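4.2 Equipment planning and purchase

The budget for the Corkadine collection work was fixed before any of the equipment had been chosen, and most of the decisions in this section follow from that. We had money for either one fixed arm with its mount and safety fencing, or a larger number of hand-held grippers with spare parts. We bought 12 hand-held grippers. Two were kept back as spares from the start, and the rest were shared between the sites at Torkulau and Jedville.

The choice also affected what we had to pay for besides the machines. A fixed arm would have needed a floor survey and a separate power supply at each site, and neither building could offer a room that stayed locked overnight. The hand-held units travel in padded cases and can be used at whatever table is free. Figure 4 shows two of them in use at the same cloth-covered table, among packets, jars and small household goods.
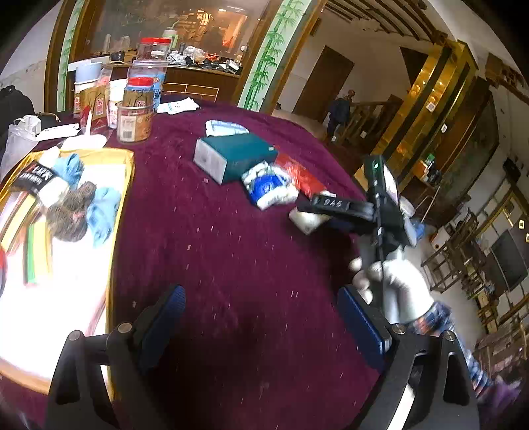 Figure 4. Hand-held grippers at a shared table.
Section author: Hadi Nasrallah, equipment and site planning

Sharing a table kept the furniture costs down but made the booking of operators harder. Our first plan gave each operator a table and a set of goods. When we priced the goods properly, it was clear that full sets for every operator would use up money we wanted for replacement pads, so we moved to one set per table. The time lost when two operators want the same item was accepted as a cost of the plan and is not corrected for in the later tables.

Consumables were the line we judged worst. We had allowed for 44 pairs of finger pads over the whole project and had to order a further 11 pairs in June, when the supplier's delivery time had also grown longer. Gloves, table cloths and packaged goods were bought locally by each site from a small cash float. This worked well at Torkulau. At Jedville the receipts were kept with the general office spending for the first weeks, and we could only separate them in part - the figures for that site should be read with this in mind.

Storage and computing were bought through Awwad, who also held the service agreement. We paid for the agreement in advance and used it less than expected, mainly for batteries and one damaged carrying case. Roughly 60 per cent of the total spending went on equipment that can be used again in another project. The remainder covers consumables, transport between sites and operator training, and would have to be paid again by anyone repeating the work.

We did not include the cost of staff time spent on repairs. Small faults were mostly dealt with at the table by the operators themselves, and no record was kept of how long this took. A group planning a similar purchase should set aside some paid hours for it and decide early who signs them off. The training costs are set out by site in Section 4.3.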